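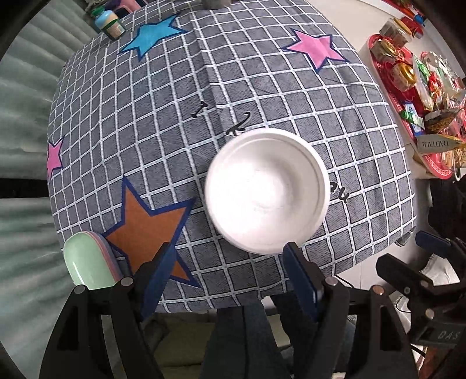
White bowl on the star-print tablecloth

Drellen Skin Comfort Project
Progress report to the Nikolaidis Fund, second reporting period

We are very happy with how this period has gone, and there is a lot to tell you. When we wrote last, the barrier cream existed as three bench samples and a long list of worries. We now have one formula, a home-use test that is almost finished, and a group of testers in Rutimton who keep asking when they can have more of it!

The formula

Of the three samples, the second (we call it Grindel, after the street where our first workroom was) is the one we have carried forward. It is a fragrance-free cream for dry, tight, easily irritated skin on the hands and forearms, with glycerin, shea butter, colloidal oatmeal and a small amount of panthenol. The first sample felt lovely for ten minutes and then went sticky. The third was so thick that people with sore knuckles had trouble working it in, so we dropped it in June and have not looked back.

Grindel has been through one change since then. The early batches left white streaks when rubbed in quickly, and testers really disliked that. We lowered the wax and swapped one emulsifier, and the streaking is now very slight. The new batches do come out a little thinner. We like the feel, but it means the cream runs more in warm rooms, and we are still deciding whether a tube or a pump suits it better.

Home-use test

We signed up 166 people for the home-use test, which is more than the plan asked for. Each was given two jars and a short diary, and asked to use the cream morning and night for 14 days on one hand and forearm only, keeping to their usual product (or none) on the other. Diaries are still coming back. The ones we have read are full of useful detail, and a good many people filled the margins as well as the boxes.

So far the comments lean strongly toward comfort after hand washing. Kitchen workers and nursery staff are the most positive. People who already used a heavy ointment at night noticed less difference, and several said they would use ours in the daytime and stay with the ointment at bedtime. That seems a very sensible way to use it, and we would like to say so on the label.

We need to be careful about what this test can tell us. Everyone knew which hand had the cream, and we did not measure skin moisture with an instrument. It is a test of whether people like it and will keep using it. We are making no claim about eczema or any other condition, and the wording on the draft label has been checked with that in mind.

Four testers stopped early. Three reported stinging on cracked skin, and one did not like the oat smell, faint as it is. We have added a line to the instructions asking people not to put it on broken skin, and we are looking at whether a lower level of panthenol makes any difference to the stinging.

Stability and preservation

The jars kept in the warm cabinet have held together well, with no separation and only a slight yellowing. The cold cabinet gave us one surprise. Two jars turned grainy, which we think is the shea butter cooling too slowly after filling. A faster cool-down on the next batch looked much smoother, and we will repeat it before calling the matter closed.

Preservative testing is behind. The outside lab moved our slot twice, and the results will now land in the next period. Nothing goes on sale before we have them.

Money

Spending is close to plan. Packaging samples came in $490 over the line we had set, mostly because we tried more pumps than we expected to. We covered it from the travel line, where we had money left after holding two meetings by phone. We are not asking for any change to the total.

What comes next

Read and enter the remaining diaries, then write a plain summary for the testers, who were promised one.
Make a repeat batch with the faster cool-down.
Choose between the tube and the pump.
Run a small follow-up with 20 of the testers who had the driest skin at the start, using the newest batch.
Send you the preservative results as soon as the lab releases them.

One question for you: may we move the final label printing into the next budget year? The printer's minimum order is large, and we would like the preservative results in hand before we commit to the ingredient list. A yes or no by email is plenty.

Thank you for backing this work. It has been a great few months, and we are looking forward to sending you a jar from the next batch.

The Drellen project team, Rutimton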